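Frequently asked questions about the Dalus vegetable share
Last updated: September 2020

We collected in this page the questions which arrive most often to our mailbox. Please look through it before you write to us. If your question is not here, the address is on the contact page and we answer usually within two working days, in harvest time a little slower.

What is a share?
A share is a part of our harvest which you pay in advance for the season. In return you receive one box of vegetables each week. When the season is good, the box is heavy. When the season is bad, it is lighter, and the price stays the same. We ask you to think about this before you sign up, because it is different from a shop.

Where is the farm?
Our fields are on the north side of Drolthorpe, on the road to the old brick works. The packing shed is the long building with the green door. The navigation in some cars will lead you to the lower gate, and that gate is closed. Please continue up the hill until you see the water tank.

How many households take part?
This season there are 749. We do not plan to become bigger next year. The cold room is full on packing days already, and we would like to learn to do well with this number first.

Are the vegetables organic?
We do not have a certificate. We use no synthetic pesticides and no weed killer, and we feed the soil with compost and with green manure. Members can come and look at any bed, and we will show the spray notebook to everybody who asks. It contains mostly soap and copper, and the copper is only for the potatoes.

What sizes can I choose?
There is a small box and a large box. The small one is meant for one or two people who cook at home most evenings. The large one is for a family, or for two people who really love cabbage. A half share, meaning a box every second week, exists only for the small size. You can change from small to large once in the season, if there is a place.

What will be in the box?
In spring you receive many leaves: lettuce, spinach, chard, radishes with their tops. In summer come beans, cucumbers, zucchini, tomatoes from the tunnel, and herbs. From fall until the end we pack roots, leeks, cabbages and squash. We send the list in the evening before pickup. The list is sometimes wrong in one item, when for example the beans were counted too optimistic.

Can I choose what I receive?
No, but at every pickup point there is a swap crate. You may leave one vegetable and take one other. Please swap one piece for one piece, and do not take out of the boxes of other members. Fennel is in the swap crate almost always — if you like fennel, you will be rich.

Why did I get so much zucchini in June?
Because the nights were warm, and the plants did not wait for us. We harvested 2,658 zucchini in that month, and this is more than any member has wished for. For next year we will sow two rows less. Until then, there are recipes in the members' area, also one for pickles which keeps well until winter.

Where and when can I pick up my box?
There are 5 pickup points, and you choose one of them when you register. The farm itself and the yard behind Kaplan hardware are open the longest, until eight in the evening. The other three close at six. The hours for every point are written in your confirmation letter. If you want to change your point, please tell us one week before, so that the driver has the right number of boxes.

What happens if I come too late?
The boxes which remain go to the soup kitchen in the next morning. We can't keep them, and we can't refund them. You may send a neighbor or a friend with your member number. A child is also fine if the child can carry the box.

Can I pause during my vacation?
You can pause two times in a season. Please enter the pause in the members' area no later than four days before the pickup. Many people prefer to give their box to somebody else, and we are glad about this too. Several new members came to us in exactly that way.

How do I pay?
By bank transfer, in one sum or in three parts. We do not accept cards, the fees are too high for us. Use your member number as the reference, please, and not your name. We had this spring four payments with the word "vegetables" and nothing else, and it took a long time to find the senders.

Do you have a reduced price?
Yes. There is a lower price for people with small income, and it is carried by members who pay the higher one. You do not need to prove anything. You mark the price which is right for you on the form, and only the person who does the bookkeeping sees it.

Do I have to work on the farm?
You do not have to. Two times in a year we invite everyone to help, for the potato harvest and for planting the garlic. There is soup at noon. Bring boots and gloves, and a cup if you have one. Dogs must stay at home, also the calm ones.

What is Holevum?
Holevum is the name of the seed garden at the end of our land, where we grow old varieties for seed. It has its own bank account and its own newsletter. Your share does not pay for it. If you would like to support it, please write directly to them, their address is on the last page of the members' handbook.

May I return the egg cartons and jars?
Only the folding crates, please. We have bought 851 of them, and each spring some are missing. They fold flat if you push first on the short sides. Jars and cartons we can't use, there is no room in the van.

How do I keep the leaves fresh at home?
Take them out of the bag soon after pickup. If they are sandy, wash them in a big bowl of cold water and lift them out with your hands, so the sand stays at the bottom. Dry them well, in a spinner or in a clean towel. Then put them into a box with a lid, with one sheet of kitchen paper below and one above, and change the paper when it becomes wet. A head which you do not wash keeps longer than single leaves. Keep it away from apples.
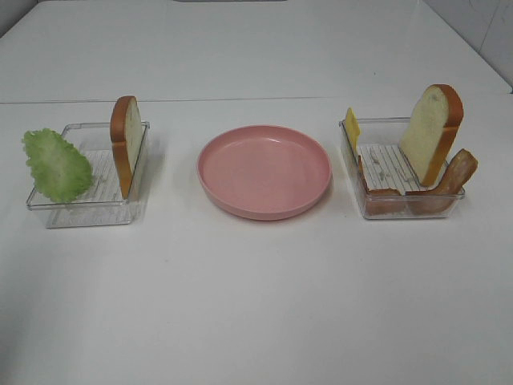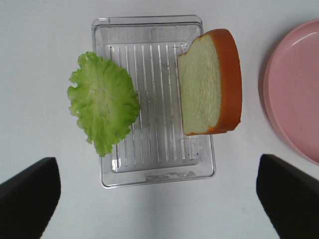
Lettuce which has become soft can often be saved. Lay it for fifteen minutes in very cold water and try again. If it is brown at the rib, cut this part away, the rest you can eat. And if it is slimy, it belongs on the compost.

How do I keep the roots?
Cut off the green tops of carrots and beets on the first day, leaving the width of a finger. The tops pull water out of the root. Beet tops can be cooked like chard. Potatoes need a dark place, and onions need a dry one — please do not put the two in one basket.

There is a worm in my radish. Is it dangerous?
No. Cut it out and eat the rest. We cover the beds with net, but the fly is small and patient, and sometimes she was there before the net.

Something in my box was spoiled. What can I do?
Write to us the same day, if possible with the name of your pickup point. We will add something to your next box. It helps us also to find the mistake, for example when one cooling unit was switched off.

How can I cancel?
The share runs until the end of the season and then stops by itself. You do not need to cancel anything. In winter we send a letter to all members with the new prices, and you have three weeks to say whether you want to keep your place. After that we go to the waiting list.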